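Two weeks with the Rormont handheld gripper kit. Short thread.

1/ You get two grippers, two cables and a hard case. Ours came to $2,373 with shipping to Hobart. A spare set of finger pads is another $378 – order them up front.

2/ Setup took one arvo, mostly the calibration. The manual skips a step there. Ha-rang Na on support sent me the missing page the same day.
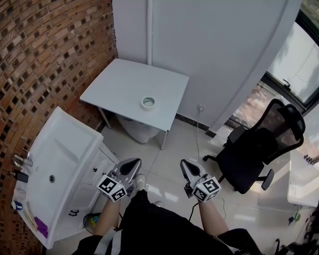

3/ We've logged 478 takes so far, all household jobs. The grips are comfy for half an hour, then my wrists get sore.

4/ Biggest gripe is the cables. They're too short and a pain in small rooms.

5/ I'd still buy it again. Wim Jansen is trying the Kuster set next and I'll post his notes.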